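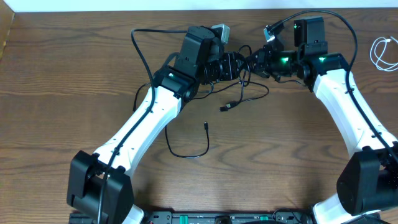
Is a two-arm kit worth the money for a person who works alone at home? For me it was worth it, but only after I accepted that the first month is mostly screws, cables and waiting for replies from support.

Home - Workshop - Reviews - Older posts - Write to me

I promised in July that I will write about the Vindlow kit when I have used it enough to have an opinion. Now I have one, so let us go through it. English is my third language and I write slowly, please be patient with me.

The kit is sold by Patasitz, a small firm which until last year only made parts for schools. You can order one arm or the pair. I ordered the pair, because my interest is in tasks where one hand holds and the other hand does something. With one arm you need a clamp for everything, and I already had two years of clamps.

The price for the pair was 760 dollars, without shipping. The cameras for the wrists are offered separately and I took them also. Altogether I stayed under 1000 dollars, which was the limit I agreed on with my wife before I opened the order page.

What you receive is a set of white links, black joints and a large bag of screws in five sizes. The bags are labeled well. The manual is 65 pages long and it is better than I expected, with one exception, and this is the chapter about cables. It has two pages and one drawing. The drawing shows the arm in a straight position, but the arm is almost never straight when it works! If you fasten the cable tight in that position, then at the first deep bend of the elbow it will pull on the plug. I learned this on the left arm and had to take off all the clips and start again.

My advice is to build one arm, leave it for a night, and build the other one the next evening. The second arm took me half of the time. Leave more cable than you think you need above the wrist, in a wide loop. It looks untidy and it gets into the camera view sometimes, but the joints can turn freely.

About the motion I am mostly content. The joints are quiet when they move slowly. At full speed there is a sound like a coffee grinder in the next room, so I do not run it after ten in the evening. The arms return to the same point well enough for picking up blocks, bottle caps and other simple things. For thin things like wires and connectors I am still fighting. I have set myself the exercise of taking a loose cable with one gripper and passing it to the other, and it is a good test of patience. A cable does not stay where you left it, and the plug at the end is heavy compared to the wire, so it swings.

For teaching the motions, Patasitz offers a service called Flerkside. You record your movements, upload them, and after some hours you get back a trained file that you load to the arms. The first 200 recordings are included in the price of the kit. After this you pay each month. I used the free part with care, and I threw away the bad attempts before uploading, which the manual does not tell you to do but it should.

The service did well with blocks. With cables the result was so-so: the arms go to the right place, they close, and then very often they hold air. I asked the support for help.

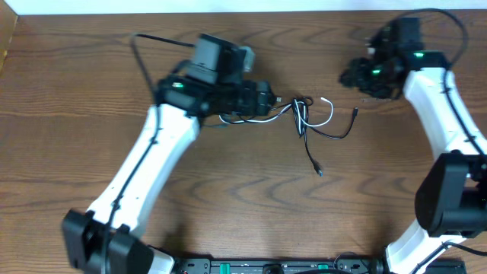

Manikandan Thomas from support wrote back that I should make the fingers less slippery before I blame the training, and that I should record the cable in many different shapes, also the ugly ones. He suggested a thin layer of rubber glued on the inner side of both jaws. He also asked me to slow down the handover, and to wait half a second with both grippers closed before the first one opens.

I have ordered the rubber and will tell you about it another time. The half second I have already put in my recordings. It feels strange to wait like this, but I think the advice is correct.

Now the things I do not like. The screw holes in the white links are cut directly into the plastic, and if you open and close them many times they become loose. The wrist camera mount blocks one screw of the gripper, so you must remove the camera to reach it. And the status lights are very bright. In the evening with the lamp off, my table looks like a small airport.

I would buy the kit again. To a friend who only wants to try robotics, I would say take one arm first.

Comments (3)

Lorna Matheson: Did you have to pay customs on the pair? They told me it ships as two parcels and I am afraid of paying twice.

Ross Lennox: Same problem with the wrist screw. A short ball-end hex key gets in there at an angle, no need to remove the camera.

Agnes Baird: Please do write about the rubber. I used cut pieces of a bicycle tube and they came off in a week.

Text by Zdislava Štefanec. Please ask before you copy. Contact - Back to top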